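Minutes of the October meeting
Paper Folding Circle, Omum House, small workroom

The meeting was opened at 9 in the morning. Seven members were present and two had sent their excuses. The minutes of the September meeting were read and accepted with one correction: the price for the room is paid per half day, and it is not paid per hour.

1. Paper supply

The light blue paper from Mayrhofer was delivered before the meeting. The secretary reported that 153 sheets are left in total, if we count all colors together. The lavender is the smallest part. One member asked if we can order a heavier paper for the autumn display. It was said that the heavier paper makes a cleaner standing figure, but it is more difficult to crease in the middle, and beginners become tired with it. It was decided to stay with the present paper until the display is finished, and then to ask Mayrhofer for samples of two other weights.

2. The tent fold for the window display

The display in the Arnberg reading room needs one large row of standing tents. The pattern was discussed again, as several members had made it in different ways at home. The agreed way is now this: first the crease down the middle, then the lower part stays flat on the table and the upper part is raised to a triangle. The crease has to be pressed well before anything is lifted.
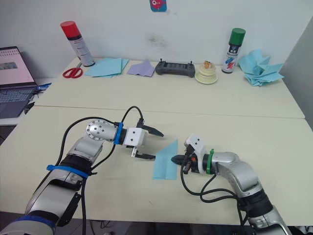 Item 2: the light blue sheet with the triangular flap raised.

There was a longer discussion about the flat part. Some members want to make it shorter, so that more tents can stand in one window. Others said that a short base will fall when the door of the reading room is opened. The proposal to keep the base long was accepted with five votes, and two members voted against.

The number of tents was fixed at 95. Every member takes a part of them home, and the rest will be folded together at the next meeting.

3. Upright fold

The second form for the display is the upright one. It should come to a nearly rectangular shape, and the crease may stay visible. The question was if the visible crease is a fault. The meeting was of the opinion that it is not a fault, and that visitors like to see how the paper was worked. 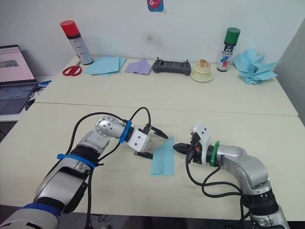
Item 3: the upright form, light blue, on the front table.

For the upright form the sheet must be held on both upper corners while it is adjusted. It was asked to write this in the instruction leaflet, on page 2, under the drawing. The member who makes the leaflet agreed and will also change the word "bend" to "fold" everywhere.

4. Tables and storage

The front table should be kept free for folding. Paper stock, scissors and spray can are to stay on the back table by the wall. It was repeated that no spraying is done inside the room, also not with open windows.

The scissors are to be put back after use. The request for a second pair was accepted.

5. Edges

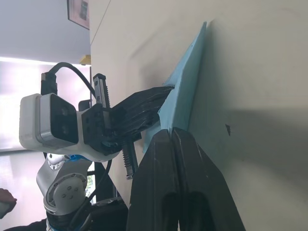

A complaint had come from Stodley, where we showed our work in spring, that the edges of several pieces were not clean. The meeting discussed if the sheets should be cut new before the display. Cutting all of them would take more than one afternoon, and the size would then be different from the leaflet. It was decided to sort the sheets first. Those with a rough edge will be used for practice only, and the good ones are kept in a separate pile with a note on it.

6. Other matters

The transport to Arnberg is still open. The boxes from last year are too low for the upright form. Members are asked to look at home for higher boxes with a lid.

The next meeting will be in November in the same room. The meeting was closed at 11:30.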